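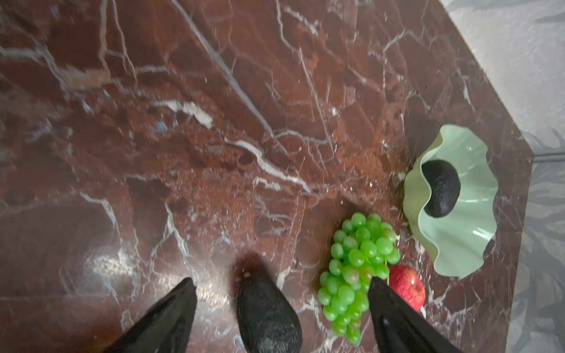

Brunach Zweiarm-Arbeitsplatz für Schul- und Vereins-AGs

Artikelnummer: 1000-52
Stand: 15. August 2023

Der Brunach ist ein Übungsplatz für Greifaufgaben mit zwei Roboterarmen. Zielgruppe sind Robotik-AGs und Wettbewerbsteams ab vier Personen. Typische Aufgabe im Kurs: Obst vom Tisch aufnehmen und in eine Schale legen — zuerst einarmig, danach mit beiden Armen.
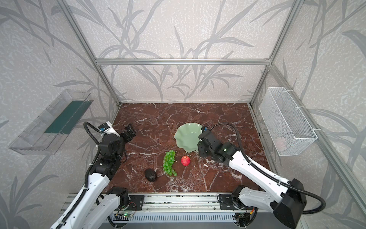 Beide Arme sitzen an der vorderen Aluminiumschiene, je eine Kamera am Handgelenk. Parallelgreifer mit schwarzen Fingern. Der Rahmen besteht aus Aluminiumprofil.

Lieferumfang: Rahmen, zwei Arme, Kursmappe mit 70 Seiten (Autor: Normand Lévesque). Obst und Schale nicht enthalten.
Lieferzeit: 4 Wochen
Vertrieb: Valtulent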